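Resources > Field Safety > Vehicles and Armour > Cokero checklist

648 shares | 2 comments

Pre-departure inspection: hired armoured vehicle and crew protective kit, Prokby road

Use before any trip past the last civilian checkpoint. The driver and one other person do the inspection together, and both sign. If an item can't be inspected, write "not inspected". A tick means somebody looked.

The comments under each item come from the August inspection of the vehicle supplied by Cisneros and the vests supplied by Dasanus. I've left them in because the two suppliers' paperwork was excellent and the gear was a mixed lot, and the next crew ought to know that before they're handed the same folder.

PART A. VEHICLE

A1. Armour certificate matches chassis number.
Comment: Pass, on the second attempt. The certificate in the glovebox was for a different vehicle. Cisneros emailed the right one within the hour and called it a filing mix-up. Possibly. Read the number off the chassis yourself and don't accept a photo of it.

A2. Glass free of delamination, bubbles and edge whitening.
Comment: Fail, rear left. Cloudy band along the lower edge. The hire agreement describes this as "cosmetic ageing". I have asked twice for the test result that supports that phrase and been sent the brochure. Nobody rides in the rear left seat until the pane is changed.

A3. Doors open fully from the inside with the vehicle on a slope.
Comment: Pass on the flat, marginal on the slope. These doors are heavy and the hinges have dropped a little. The smallest member of the crew should try every door, nose up and nose down. Having the biggest bloke at the depot do it proves very little.

A4. Door locks release with the battery disconnected.
Comment: Pass.

A5. Tyres, including run-flat inserts.
Comment: Tread fine. The inserts are a matter of faith. We were told they're fitted and we can't see them without taking a wheel off, so I took a wheel off. Insert present. I didn't do the other wheels, and they're marked "not inspected".

A6. Brakes, loaded.
Comment: Pass with a full load of crew, water and fuel. The earlier record shows a brake test with the vehicle empty, which tells you how it stops when it's empty.

A7. Service history.
Comment: Last service 4000 kilometres ago according to the sticker. The logbook has no entry to match. Oil looked clean, belts are good. Treated as unserviced and sent to the workshop in Cokero anyway.

A8. Spare wheel, jack rated for the armoured weight, wheel brace, tow strap.
Comment: Fail on the jack. It was the ordinary one that comes with the civilian model. Replaced.

A9. Press markings.
Comment: Present on the roof and both sides. Removable, which I prefer. Whether markings help or hurt on this road is an argument I've heard run both ways by people who were equally sure of themselves. Ask locally on the morning, and be wary of any answer that sounds like a policy.

PART B. BODY ARMOUR AND HELMETS

B1. Plates removed from the carrier and looked at, both faces.
Comment: Do take them out. Two of the Dasanus vests had plates in back to front. The strike face is labelled, but the label is hidden once the plate is in its pocket, and whoever packed them was evidently in a hurry.

B2. Plates free of cracks, rattles and soft corners.
Comment: No visible damage. That's all I'm prepared to say. The supplier's sheet states that every plate was X-rayed before dispatch, with no date, no operator and no pictures. I've marked this "visual only" and would ask others to do the same until we see something better.

B3. Soft armour panels within the maker's stated life.
Comment: Pass, though one label had rubbed away to nothing. A panel with no readable label goes back. The supplier's view is that it came from the same batch as the rest.

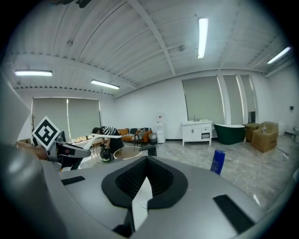
B4. Fit, with the wearer seated and belted.
Comment: Most people try a vest standing up in a corridor, and it feels fine. Get into the vehicle, do up the seatbelt and turn to look over each shoulder. If the front plate rides up into the throat, drop the straps or change size. One of ours needed a shorter plate, and there wasn't one. That crew member was moved to a later rotation and was annoyed about it.

B5. Helmet suspension and chin strap.
Comment: Pass. One chin strap buckle was stiff and has been swapped.

B6. Eye and ear protection for every person, drivers and fixers included.
Comment: Fail at first count. The hire pack was made up for staff only, leaving the local driver with nothing. I don't accept that as an oversight any more, having seen it on trip after trip. No set for the driver, no trip.

PART C. MEDICAL

C1. Tourniquets in original wrapping, from a known source.
Comment: Copies are everywhere and some of them are good enough to fool you on the shelf. Compare the stitching and the windlass against one you trust. Two were pulled from the kit as doubtful and are now marked for training.

C2. Dressings and seals in date.
Comment: Pass.

C3. Every person can reach a tourniquet on their own body with either hand.
Comment: Ask to see it done. Being told "yeah, it's on my vest" doesn't count.

C4. Receiving hospital confirmed by phone on the day of travel.
Comment: The Prokby hospital is listed in the route plan as able to take surgical cases. When we rang, the person on the desk said that depended on the generator. Note the answer and the time of the call, and have the next nearest place written beside it.

PART D. COMMUNICATIONS AND TRACKING

D1. Satellite phone makes and receives a call from beside the vehicle.
Comment: Pass outside. No signal inside with the doors shut, as you'd expect with that much steel. The route plan assumed otherwise and has been corrected.

D2. Tracker shows the vehicle where it is.
Comment: It showed us in the car park, so far so good. It also showed us in the car park for a good while after we'd left it. Cisneros says the delay is normal. Check-ins on this road are by voice until someone shows me a tracker that keeps up.

D3. Overdue procedure read aloud by the person who has to carry it out.
Comment: Done at 6 am with the desk. The desk editor had the old version. Now replaced.

D4. Data wiped or left behind: contacts, notes, location history.
Comment: Each person to do their own. Not inspected.

RESULT

Vehicle: not released. Outstanding items A2, A5 (remaining wheels) and A7.
Armour: released, less the vest with the unreadable label.
Medical: released.
Communications: released, voice check-ins only.

Cisneros has asked for the vehicle to be signed off on the understanding that the glass will be replaced at the end of the hire. Declined. Reinspect from A1 when it comes back from the workshop, including the items that passed.

2 comments

Comment 1: We had the same jack problem with a different hire firm. Weigh the vehicle if you can find a weighbridge, the plate on ours was well under.

Comment 2: Did anyone ever get the X-ray records out of Dasanus? We asked in August and got the same undated sheet.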